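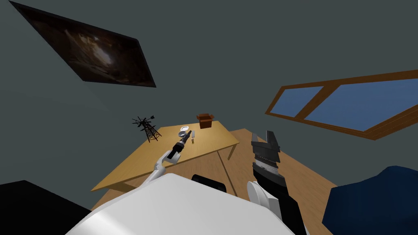
Help wanted: people to build and drive a two-armed robot at the Grinier workshop

Posted September 2, 2022

We're building a home helper robot in our shared workshop and we'd love more hands on it. The project is called Bellini. It has two arms, a gripper on each, and a simulated room where we try everything before we let the real arms near somebody's dishes. We need four people to join the build team through the end of November.

The work right now is tabletop stuff. Pick up a small bottle. Move a dish. Put things in a cardboard box with the flaps open (harder than it sounds, the flaps get in the way of everything!). You'd drive the arms in the simulator, log what happened, and then sit down with the rest of us and argue about what to change. We have 909 logged runs so far and want a lot more, from people who don't all drive the same way we do.

There are two ways to join:

Drivers. No experience needed. If you can use a game controller you can learn this in an evening. Plan on 10 sessions, two hours each.

Builders. You should be comfortable with a screwdriver and a soldering iron, and it helps if you know some Python. We're redoing the gripper fingers, so anyone who has designed parts for a 3D printer will be very welcome.

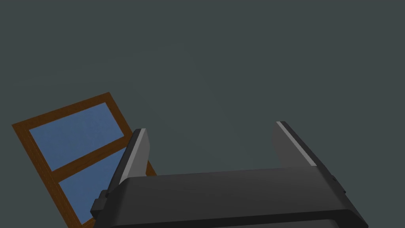

The big open question for builders is the finger pads. We want something that holds a thin knife handle as well as it holds a round dish, and we've gone back and forth on shape, width and how far the jaw should open. Bring opinions. Our simulation files run in Dendalix, and we'll help you get it set up on your own laptop so you can test ideas at home.

This is unpaid, but your workshop fee is covered for as long as you're on the team, and you keep bench access and use of the printers. You must be 18 or older. The workshop is at the back of the Ernine building, up one flight of stairs, with a freight elevator if you need it.

To apply, send us a few lines on what you've built, fixed or taken apart, which role you'd like, and which evenings you're free. Use the contact form on the Grinier page and put "Bellini" in the subject. Applications close 21 days after this post goes up. Come by any open evening before then if you want to try the controls first!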